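Setting up the two-handed cell for the bread-and-plate job

I get asked about this setup more than anything else we do at Jostex, so I finally typed up my routine. It's the one I use on our Ninia cell (two arms, two five-fingered hands, one head camera) whenever it's been powered down overnight. Budget 49 minutes the first time. I can do it in 19 now, coffee included!

Step 1. Clear and wipe the table

Take everything off and wipe the top with a barely damp cloth, then a dry one. A white top throws back a lot of light, and one greasy streak can look like an object to the camera. Get the crumbs too -- they love the far edge.

Step 2. Home the arms, then the hands

Always in that order. Bring both arms up to the ready pose, forearms pointing at the far edge, and only then open the fingers. I did it backward once and spent a whole afternoon in October swapping a fingertip. Run the open/close routine 10 times per hand and listen. You want a soft, even whir. If one finger lags behind the others, stop and redo the zero for that finger before you go on.

Step 3. Lay out the plate and the bread

Plate on the left, bread on the right, and plenty of bare table in between. Leave the slice flat and turn it at a bit of an angle, so the fingers have a corner to go for.

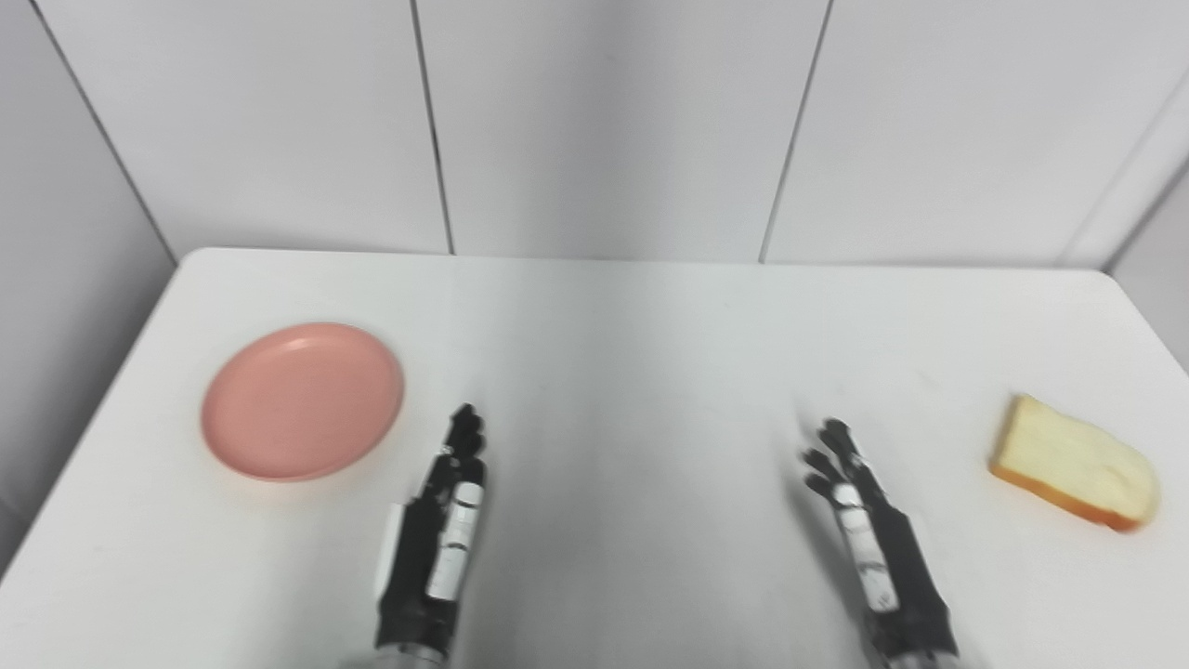
Now run the camera check. Ketill Vigfúsdóttir wrote ours and it's wonderfully short: it finds the plate, finds the bread, and tells you how far off each one is from where the arms think it is. Anything over 9 millimeters and I redo the calibration. Don't try to fix it by nudging the plate (I know, I know, it's tempting).

Step 4. Set the grip

Bread is a pain. Start with the grip force at the lowest setting that still holds a slice, and go up one notch at a time. A slice will fold a bit when it's pinched and lifted, and I'm fine with that. Torn crust is where I draw the line. Use fresh sandwich bread too, because stale slices let you get away with far too much force.

Keep the lifts low while you're tuning, just clear of the table, and have your free hand near the stop button. Look at the cable at the wrist as well. It needs enough slack to follow the arm through a full turn without snagging.
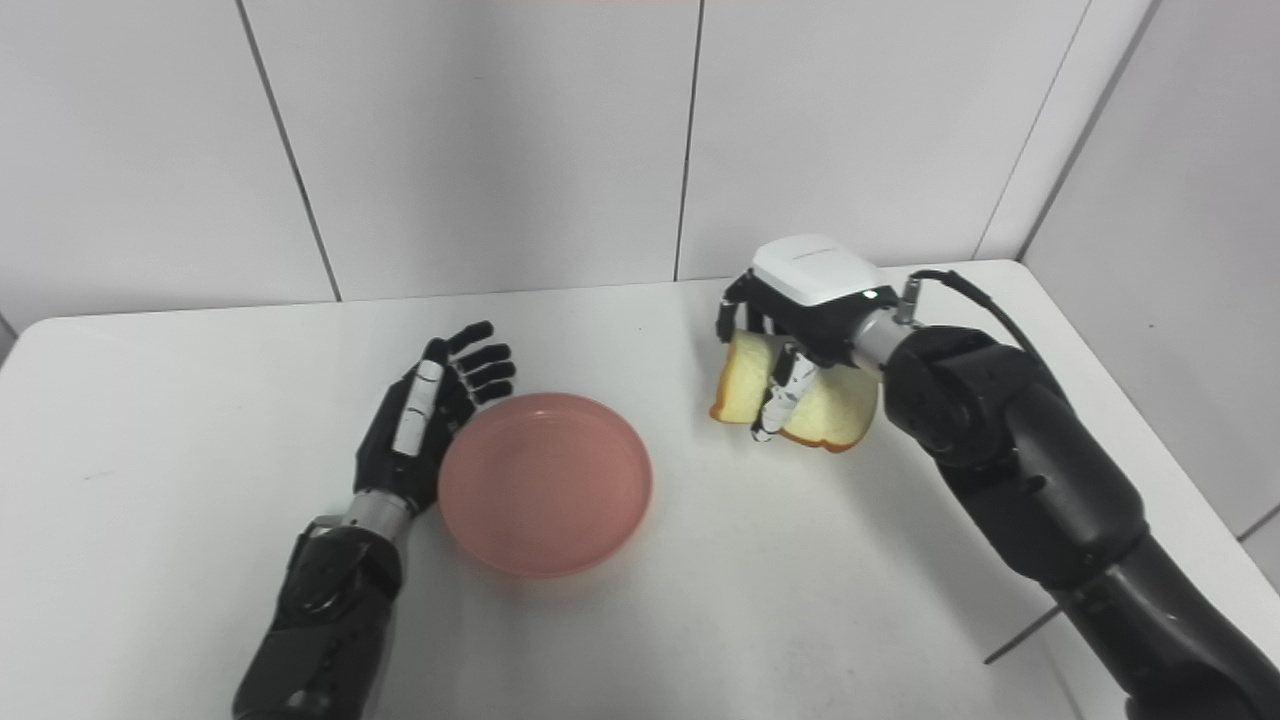 Step 5. Save it and clean up

Save the grip settings under a new name, never over the old ones. Vilhjálmur and I use the bread brand and the month. Then park the arms, brush the crumbs out of the finger joints with a dry paintbrush, and check the wrist screws before you switch off.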